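Altdale Robotics Boards > Hardware > Grippers and End Effectors

Thread: Sidar two-finger vs the stock Rimero gripper, in sim first

torque_grump
Posted September 30, 2026

I have a Rimero arm with the stock parallel gripper and I'm being told to swap it for the Sidar fingers, the angular plate kind with the triangular cutouts. They want 278 a pair for them. Before I spend that I'd like to hear from someone who has used them on anything other than a foam block.

What I keep getting shown is simulator runs. Sim is fine for checking reach. I don't believe it for grip. Every contact model I've used will hold a thing at an angle that would drop it on your foot in real life, and then the sales page calls that a success rate.

My work is mostly odd shaped household stuff: chargers, power strips, remote controls, brush handles. Long things with bits sticking out.

pallet_jockey
Reply 1

I ran 400 grasps in sim with the Sidar fingers in July, so I'm one of the people you're complaining about. The power strip was the worst object in the set by a long way. It's long, it has plugs on the underside, and whatever the planner picks as a grasp point ends up next to one of them. Still from one of the runs, strip up in the air over the fingers:
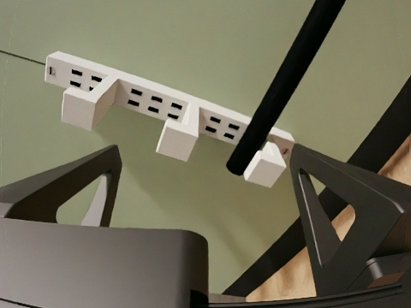

Object set: household, long items

The strip model has stepped sections on top and cube plugs hanging off the bottom. The plugs are what matters. With fingers that come to a point like these you can get up beside a block without hitting it, and the stock Rimero pads are too wide for that. That was my main finding and I stand by it.

torque_grump
Reply 2

Pointed tips getting into a gap is geometry. I'll give you geometry. What did it do once it closed?

Also the strip is floating. Was gravity even on?

pallet_jockey
Reply 3

Gravity is off during the approach phase in my setup and comes on when the fingers close. It's in the config, I didn't hide it. If you leave it on you need a table under the object and then you're testing the table as much as the gripper.

90 percent held after closing, over the whole set. The strip was well below that. I didn't log it separately and I should have.

nocturnal_servo
Reply 4

So the headline number has the hard object averaged into it and you can't say what the hard object scored. That's the bit I'd want before spending money.

Other question, what is the cable doing? There's a thin line going off to the left end of the strip. If that's simulated as a rigid link it changes everything about how the strip swings. If it's a proper soft cable with mass, fair enough. Mine is always the cable that ruins the pick. It snags or it drags the nose down.

pallet_jockey
Reply 5

It's a segmented cable, low mass, hardly any stiffness. Probably too light compared to a real cord. I'll own that one.

bluntnose
Reply 6

I'm going to disagree with the first post a bit. I have the actual Sidar fingers on an actual arm (older Ginting controller, not Rimero) and they're decent. The cutouts let the plate flex, so you get some wrap on round things. They hold a brush handle fine.

Where they're bad is flat hard plastic. The contact patch at the tip is tiny and smooth housings pivot in the grip. I put strips of rubber on the inside faces and it got better. I have not measured how much better and I'm suspicious of anyone who says they have.

torque_grump
Reply 7

That's the first useful thing I've read about them. Which part flexes, the whole plate or just the tip?

bluntnose
Reply 8

Mostly the middle, around the cutout. The tip stays stiff. Squeeze hard enough and the tips splay a little - you lose the pinch right when you wanted it. Back the force down and it behaves.

nocturnal_servo
Reply 9

Does the Ginting controller let you cap the force per grasp, or is it one global setting? The Rimero one I borrowed was global only and I hated it.

bluntnose
Reply 10

Per grasp, but you have to send it before the close command or it ignores you. No warning either. Took me 2 evenings to find.

pallet_jockey
Reply 11

I can rerun the strip by itself with gravity on the whole way and a heavier cable, same fingers, then the stock pads. If the stock pads win I'll post that too. I still think they'll keep bumping the plugs.

torque_grump
Reply 12

Do that and log it per object this time. I'm holding off on the order. If somebody has a used pair with the rubber already on, message me, I'd pay half.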